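보낸사람: Huguette Le Goff
받는사람: 살림정리 메일링 리스트
날짜: 9/1/24
제목: Re: [살림정리] 분무기와 작은 통을 책상 위에 두는 문제

안녕하세요, 위게트입니다.

답장이 늦었습니다. 지난번 아니크 님 글에 여러 분이 답을 다셨는데, 대부분 세제 종류 이야기로 흘러가서 정작 물어보신 내용은 빠진 것 같습니다. 아래에 원래 글을 그대로 붙이고 제 방식을 적습니다.

Annick Lefèvre 님이 쓰신 글:
> 안녕하세요. 올해 4월에 Kasbridge 쪽 공동 작업실로 옮긴 아니크입니다.
> 작업실 책상을 여러 사람이 돌아가며 쓰는데, 닦는 도구를 어디에 두어야
> 할지 아직도 정하지 못했습니다. 분무기를 책상 위에 그냥 두면 자꾸
> 다른 책상으로 옮겨 가 있고, 서랍장에 넣어 두면 아무도 꺼내 쓰지
> 않습니다. 반투명한 플라스틱 통을 하나 사서 분무기와 걸레를 같이
> 넣어 보았는데 분무기가 통보다 높아서 자주 넘어집니다.
> 질문은 세 가지입니다.
> 1) 통과 분무기를 같이 두시는지, 따로 두시는지
> 2) 통 바닥에 끼는 허연 자국은 어떻게 지우시는지
> 3) 나뭇결 상판에 분무기를 바로 뿌려도 되는지
> 상판은 밝은 색이고 모서리가 둥근 평범한 책상입니다. 전선 구멍이 하나
> 뚫려 있습니다. 바닥은 카펫입니다.
> 답 주시면 다음 달 작업실 안내문에 반영하겠습니다.
> 아니크 드림

먼저 1번입니다. 저는 따로 둡니다. 처음에는 저도 한 통에 다 넣었습니다. Matar에서 나온 길이 195mm짜리 통이었는데, 분무기를 넣으면 손잡이 쪽으로 무게가 쏠려서 통까지 같이 기울었습니다. 높은 통으로 바꾸면 넘어지지는 않지만 안에 든 작은 물건을 꺼낼 때마다 손을 깊이 넣어야 합니다. 그래서 지금은 낮은 통을 상판 가운데에서 조금 뒤쪽에 두고, 분무기는 그 앞 오른편에 세워 둡니다. 통에는 마른걸레와 집게, 메모지 같은 것만 넣습니다. 분무기를 쓸 때 통을 건드리지 않고, 통을 비울 때도 분무기를 치울 필요가 없습니다.

분무기는 작은 것이 좋습니다. 저희 집에 2000ml짜리 큰 통이 하나 있는데 그것은 보충용으로 바닥 선반에 두고, 책상에는 140ml짜리만 올려놓습니다. 큰 분무기는 물이 반쯤 남았을 때도 무거워서 한 손으로 쓰기 불편했습니다. 색은 몸통과 머리가 뚜렷하게 다른 것으로 고르시면 찾기 쉽습니다. 여러 사람이 쓰는 곳이라면 책상마다 색을 달리하는 방법도 있습니다. 다른 책상에 가 있어도 어느 책상 것인지 바로 알 수 있습니다. 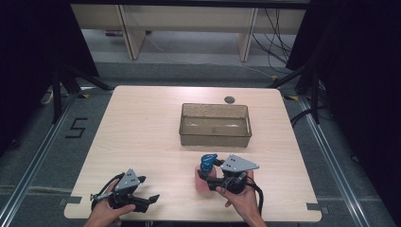
자리를 정해 두는 것도 도움이 됩니다. 예전에 Herley 쪽 사무실에서 일할 때는 책상마다 번호가 있었고, 분무기 바닥에도 같은 번호를 유성펜으로 적었습니다. 퇴근할 때 번호만 맞춰 놓으면 되니 따로 정리 담당을 둘 필요가 없었습니다. 유성펜 글씨는 물이 닿으면 조금씩 흐려집니다. 위에 투명 테이프를 한 겹 붙이시면 꽤 오래갑니다. 옆면에 붙이면 손이 닿아서 금방 벗겨지니 바닥 쪽을 권합니다.

2번, 통 바닥의 허연 자국입니다. 제 경우에는 두 종류였습니다. 하나는 수돗물이 마르면서 남은 물때이고, 다른 하나는 스티커를 떼고 남은 풀입니다. 겉으로 보아서는 구별이 잘 안 됩니다. 손톱으로 밀어서 끈적하면 풀이고, 까슬까슬하면 물때입니다.

물때는 식초를 물에 타서 바닥이 잠길 만큼 붓고 한 시간 정도 두었다가 부드러운 스펀지로 닦습니다. 풀 자국은 식용유를 조금 발라 두었다가 주방 세제로 씻어 냅니다. 거친 수세미는 쓰지 마십시오. 반투명한 플라스틱은 긁히면 그 자리가 뿌옇게 되고, 그러면 자국을 지운 것인지 새로 만든 것인지 알 수 없게 됩니다. 저는 그렇게 해서 통 하나를 버렸습니다. 갈색이나 회색이 도는 통은 투명한 통보다 먼지가 덜 눈에 띄지만 흰 자국은 오히려 더 잘 보이는 편입니다.

씻은 다음에는 엎어서 완전히 말린 뒤에 올려놓습니다. 덜 마른 통을 상판에 놓으면 통 밑으로 네모난 자국이 생깁니다. 하룻밤 지나면 잘 안 없어집니다.

3번은 상판 재질에 따라 다릅니다. 아니크 님 책상이 원목인지 무늬만 나뭇결인지 글만 보아서는 모르겠습니다. 상판 뒷면이나 전선 구멍 안쪽을 보시면 대개 알 수 있습니다. 구멍 안쪽 단면에 나뭇결이 이어져 있으면 원목일 가능성이 높고, 표면과 전혀 다른 가루 뭉친 모양이면 겉에 무늬를 씌운 것입니다. 구멍에 테두리가 끼워져 있으면 살짝 들어 올려 보시면 됩니다.

어느 쪽이든 저는 상판에 바로 뿌리지 않고 걸레에 뿌려서 닦습니다. 무늬를 씌운 상판은 물이 모서리 이음매로 들어가면 가장자리가 부풀고, 원목은 얼룩이 남습니다. 특히 전선 구멍 둘레는 물이 고이기 쉬운데 밑에 멀티탭이 달려 있는 경우가 많으니 마른걸레로만 닦으십시오. 닦는 방향은 결을 따라 가로로 한 번, 그다음 마른걸레로 같은 방향으로 한 번이면 충분합니다.

상판에 붙인 테이프에 대해서도 한 가지 적습니다. 자리 표시를 하려고 모서리에 테이프를 붙여 두는 곳이 많은데, 오래 두면 테이프 가장자리로 먼지가 들러붙어 까만 줄이 생깁니다. 저는 두 달에 한 번쯤 새것으로 갈고, 갈 때 그 밑을 닦습니다. 떼어 낼 때는 드라이어로 미지근하게 데운 다음 천천히 당기면 풀이 덜 남습니다. 카펫에 붙인 테이프는 청소기를 돌릴 때 끝이 말려 올라가니 끝부분을 둥글게 잘라 붙이면 조금 낫습니다.

통을 새로 사실 분을 위해 덧붙이면, 제가 지금 쓰는 것은 Dillingate 정리용품 목록의 356번입니다. 뚜껑 없이 나오고 벽이 얇습니다. 얇아서 가벼운 것은 좋은데 겹쳐서 보관하면 잘 안 빠집니다. 사이에 종이를 한 장씩 끼워 두시면 됩니다. 목록에는 최대 여섯 개까지 겹칠 수 있다고 되어 있지만 저는 세 개만 겹칩니다.

안내문에 넣으실 때 제 이름은 빼셔도 됩니다. 식초 비율은 집집마다 물이 달라서 일부러 적지 않았습니다. 저는 물 네 컵에 식초 한 컵으로 합니다. 혹시 Kasbridge 작업실 물로 해 보시고 자국이 남으면 알려 주십시오.

그리고 지난번에 걸레 삶는 법을 물어보신 분이 계셨는데 제목을 따로 달아서 다시 올려 주시면 거기에 답하겠습니다. 이 글에 이어 쓰시면 나중에 찾기가 어렵습니다.

위게트 드림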